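Ornholm break room and pantry, walk-round 27 Mar 2025
Checked by: Stela Barbu

1. Fire extinguisher by door. Tag in date, pin in. OK
2. Exit route. Two Kubiak crates in the hallway again. FAIL, moved them myself, need a proper spot
3. Hot water at sink. Read 102 at the tap after a minute. OK
4. Fridge seal. Bottom corner lifting. Tape is not a fix. FAIL
5. Canned goods. Dates checked, one dented at the seam, tossed. Keep cans off the floor pls, table or shelf is fine.

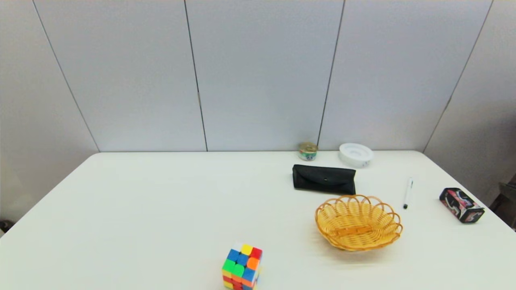

Remigiusz Grabowska asks if small dents count too. On the side, shallow, no sharp crease: keep. Anything on the rim or seam goes in the trash, dont taste it first.

6. Power strips. Microwave and kettle on the same one, kettle alone pulls nearly 2,000 watts. FAIL. Kettle goes straight to the wall from today
7. Microwave door and latch. OK, needs a wipe
8. Room temp 68. OK
9. First aid box. Burn gel gone, bandages low. Reorder from Jusden, same as November
10. Table surfaces. Wipe down before and after food, spray is under the sink. Lids back on cans, opened food gets moved to a tub with a date on it.

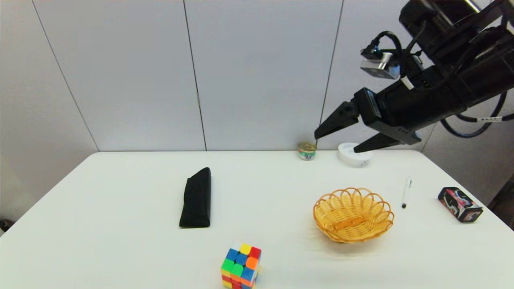 I-seul Ryu wants the date written on the tub and not the lid, lids get swapped and then the date means nothing. Agreed, changing the wording on the sign.

11. Floor by sink. Mat curling at one end, trip risk. FAIL, replacment asked for
12. Light over pantry shelf. Flickers. Wojciech Laskowska has the ladder key

Open: 2, 4, 6, 9, 11, 12. Recheck when the fridge seal comes in.

Ornholm Site Safety | Contact the front desk | © 2025 Ornholm | Back to top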